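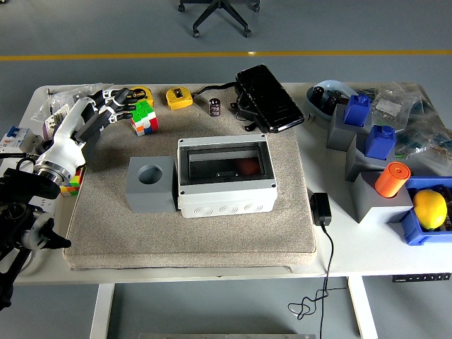
Progress Report to the Stotari Fund: Plindgate Drainage Survey

March
By the Rothe project office

Work package 2 is complete. CCTV inspection covered 60 manholes on the Emero branch, and defects were coded by pipe segment. Root intrusion accounts for most entries. Four segments need relining before fall; two have collapsed joints and will be dug out.

Flow logging started late owing to high water at the outfall. The loggers now report every two minutes. Spending is within budget. Draft repair drawings will follow with the next claim.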